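Tuesday, March. Bench notes, hard water and countertop sealers

Second week of the limescale trial. Tap water from the Drunham main, left to dry on sealed stone offcuts in 20 ml puddles. Batch 2141 is the Karppinen sealer, the rest are bare controls. Treasa Ó Gríofa wiped the first set at noon with plain vinegar at 1:12. The polished controls lost their shine at the puddle rim, as expected for anything with calcite in it.

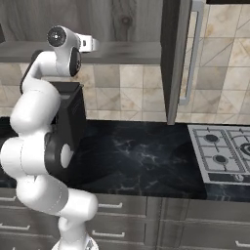

Offcut size is still a problem. A puddle near a sawn edge creeps over and dries thin, so the ring reads low. Darragh wants full-length runs, the sort of kitchen counter that stands behind the white arm, with the puddles set well in from the front. Etville can cut one for us if we supply the slab. Quote pending. 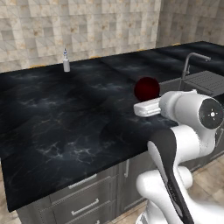 Until then, stay with the offcuts and mask the edges with wax. Gloss readings at 20 degrees only, three per spot, meter zeroed between samples. Sample 31 was read before it had fully dried – discard it. Mikton cleaner goes on the next set, neat, five minutes' dwell, then rinse. Check the pH of the opened bottle first.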